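Kitchen drawer clear-out – the gallery

Posted 14/07/2023

Finally getting these up. Kitchen counter, drawer out of its hole, everything that lived in it sorted into piles. Most of it gone now. Took the whole afternoon plus a bit of the evening and I still have one bag of odds and ends in the hall.

Quick background for anyone who didn't see the earlier posts. We moved to the place in Clundgate last November and unpacked the kitchen in a rush, as you do. Things went wherever there was a gap. Spoons with batteries. Takeout menus from the old town under the oven mitts. The big drawer got the worst of it and by spring it would only open halfway, something standing up inside and catching. Usually the potato masher.

So the rule this time – drawer comes all the way out, goes on the counter, gets emptied to the floor of it. No poking around with it still in the cabinet. I've tried that. You end up pushing the same stuff to the back.

What came out, more or less in the order I hit it:

Rubber bands, a fistful, half of them perished
Takeout menus, all from places an hour away now
Wijaya spice tins x 2, empty, kept for no reason
Corn holders, one pair and a single
Birthday candles, used
The masher
A Stotik peeler, still in the card
Keys to something
7 bottle openers

Seven! We don't even drink much. Kept two and that feels like one too many.

The drawer itself is in nice shape. Light bamboo color, tall sides, slides on metal rails. I gave it a wipe with a damp cloth and a drop of dish soap, then a dry cloth straight after. Corners with an old toothbrush. Crumbs in there from I don't know when.

The first one is from the counter, drawer out, one little DEEP RIVER packet in the bottom of it.

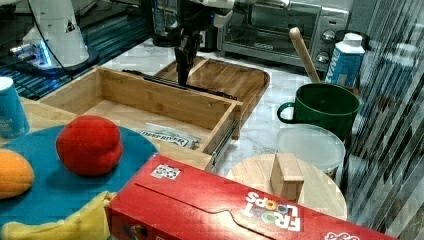
Do I have to take the rails off to clean a drawer like this?
Leave them on. Pull the drawer out as far as it goes, find the little levers on the underside or the side (depends on the make), press and lift. Wipe the rails with a dry cloth and keep soap off the bearings.

Ok so on to the rails, a few people asked about those last time. Ball-bearing type. They pick up more dust than you'd think, esp. flour. I do a dry cloth, then a cotton swab down the track, then slide it in and out a few times and wipe again. No cooking oil on them ever!! My mother-in-law swears by it and hers are like glue.

If yours squeak, a dry silicone spray is the thing. One short puff, onto the cloth, not the drawer. Leave it open over night if you can stand the smell.

Measuring. Do it while the drawer is out and empty, you won't get another chance for a year. Inside width, inside depth, and the height up to the lip. Write it on a piece of tape and stick it underneath. I ordered dividers once by the outside measurement and they went straight back. These ones are from Idura, a set of 12, spring-loaded, and I've only used five. They do stay put, which the last set did not. The rest are going in the bathroom.

What's allowed back in:

Left side – peeler, can opener, the good scissors
Middle – measuring spoons, thermometer, corn holders (the pair)
Right side – clips, twine, two bottle openers
Back – masher, LYING DOWN

Long stuff doesn't go in at all anymore. Long handles stand up in a mug on the counter, the dark green one by the toaster oven. I fought this for ages, thought it would look messy. It's fine. It looks like a kitchen. And you can grab something while the pan is on instead of digging.

Same with the boards. They used to be in with the baking sheets and every time I wanted one the whole lot slid out. Now the one we use every day lives out on the counter and the others stand on edge in the cabinet. The everyday one is the brown one with strips and a paler stripe across it, rounded corners, raised rim. Not fancy. Good for tomatoes, the juice stays on the board and doesn't run off on to the floor.

Board care since I'm here. Warm water, a bit of soap, both sides, then stand it up to dry. Never flat on a wet counter. Coarse salt and half a lemon if it smells of onion. Mineral oil every month or so, I forget, you'll forget, just do it when it starts to look thirsty. Put it on thick before bed and rub off the extra in the morning. Don't use olive oil, goes sticky and smells like old crayons.

Containers next. Those had their own cabinet and their own problem. Matched every one to its lid, anything single went in the recycling. 21 tubs in, a lot fewer out. The round ones with frosted lids are the keepers, you can more or less see what's inside and they stack. I don't store them with lids on, takes up too much room – lids go on edge in a bread pan next to the stack. Works great.

Counter came last. Everything off, wipe, and only the daily things back on. Marble so no vinegar and no lemon, and if you spill either wipe it right away. I have a dull spot over by the sink from a lime, my own fault. Plain soap and water does it. Toaster oven gets its crumb tray emptied at the same time or I never remember.
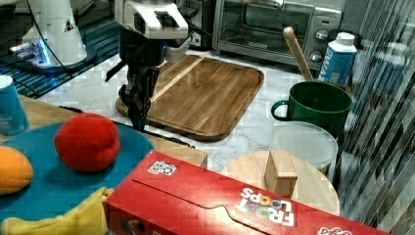 Cutting board on the counter, mug and round tub over by the toaster oven.

Things I'd do different:

Start in the morning. The light goes on that side and you can't see crumbs.
Have the give-away box ready first. I was piling stuff on chairs.
Eat something before. Seriously.
Don't read the takeout menus.

Some bits people emailed about after the pantry gallery, which has had 1,633 views, hello everyone:

Liner in the drawer or no liner? No liner for me. Crumbs get under it and then it's two things to clean. If your drawer bottom is rough or stained then sure, the kind you cut from a roll, no glue.

Where does the junk go then? There's still a junk drawer, a small one, down by the back door. Tape, batteries, pens, keys to something. It's allowed to be a mess as long as it shuts.

How long did it stay tidy? Ask me in November. The pantry lasted about four months before somebody put onions in with the cereal.

Tea towels – yes I roll them. No I don't iron them.

Next up is the cabinet under the sink which I have been putting of since we moved in. There's a bucket at the back I haven't looked inside. Will post pictures when it's done.

Back to all galleries
Pantry shelves
Hall closet
Linen and towels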